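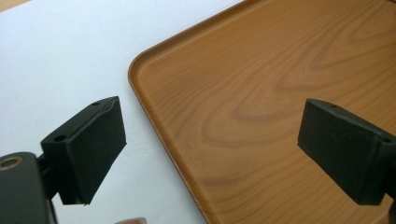
Trays, Black Pads and Five Weeks with the Flullia Hand-Held Gripper

Home Reviews Interviews Kits & Parts Workshop Notes Contact

I'd been asking the folks at Aksoy for a sit-down ever since they bought their first Flullia kit back in March. Aksoy is a small shop in Prindthorpe that does contract work on table-service jobs for robots: setting out, clearing, stacking, all the stuff that sounds easy until you try to get a machine to do it. They use the Flullia by hand to record how a job gets done, and the recordings go to a customer who trains an arm on them. I wanted to know if the kit is worth the money, so I brought muffins and asked the lead operator if we could talk while the work went on. (She asked me to leave her name out, which is fine by me!)

We started with the tray, the wood-grain one with the low rim. I figured it would be the easy part of the day. She laughed at me.

"Everybody thinks cups are hard and trays are easy," she said. "A cup is great. A cup wants to be picked up. A tray is wide and flat and it sits right down on the table, so you've got to decide what you're even grabbing. The rim? A corner? Do you slide it first? I changed my mind about it for a whole week."

So what did she settle on? She opens the fingers wide, comes in over the edge and takes the rim with one pad on either side of it. "You go slow at the end. The rim's low, so there isn't a lot to hold. If I come in crooked I only get a little bit of it, and then the far side droops and I have to start over."

I got to try it, and yes, I drooped. My first attempt pushed the tray halfway across the table, and on the second one I squeezed too early and closed on nothing at all. The third time I got it up and felt ridiculously proud of myself.

The pads got most of my questions, because that's what readers write in about. They're plain black blocks, a bit fuzzy on the face, and each finger has a mounting strip along the top with small round holes in it. I asked how they're holding up.

"They're good until they aren't," she said. "The flat of the pad lasts forever. It's the tips that go. You bump the table, you bump the table again, and one day there's a little chip out of the corner. I keep using them like that for a while. It doesn't bother the grip on something like a tray, but for thin things, a card or a napkin, I'd swap it."

Swapping takes her 5 minutes a side. The kit comes with two spare sets, and she wishes it came with more. I'd agree with that. For $380 I'd like a fuller parts bag, and the screws are so small that I lost one on the floor just by looking at it.

The weight was my other gripe. The body of the thing is chunky, and after a long run of tries my wrist was talking to me. She told me you get used to it, then admitted she switches hands after lunch. "I'm worse with my left. The customer says that's okay, they want some variety in there, but I can tell which ones are mine from the afternoon."

Before the Flullia they'd spent a couple of months with a Lirnidora, and I was curious how the two stack up. She didn't trash it, which I appreciated. "The Lirnidora is lighter and it closes really smoothly. I liked it! But the pads were hard and slick, and anything with a shiny finish just skated out. For blocks and boxes I'd still pick it up. For dishes and trays, no."

I asked whether plain setups matter, because I kept noticing how little there was on the white table. She said she starts every new object that way, by itself, with good even light from above. Once she's got the motion down she adds a bowl, then silverware, then whatever mess the customer has asked for. "If I start with the mess I learn bad habits. I start dodging stuff. I'd rather know what the tray feels like first."

And the advice for somebody who just got the box in the mail? She thought about that one for a bit, muffin in hand. "Pick something boring and do it until you're bored. Then turn it a little and do it again. Don't line it up square with the table every time, because people don't leave trays square with the table."

She'd also like a longer cable, a case with an actual handle, and a manual that wasn't written by someone in a hurry. I've read the manual and I'm with her on that, especially the page on pad alignment, where the drawing seems to be of an older model.

Would she buy it again? "For this kind of job, sure. I'd order the extra pads the same day, though." Aksoy has a second kit coming for the other bench, and I've been told I can come back and practice on the trays as long as I bring the same muffins.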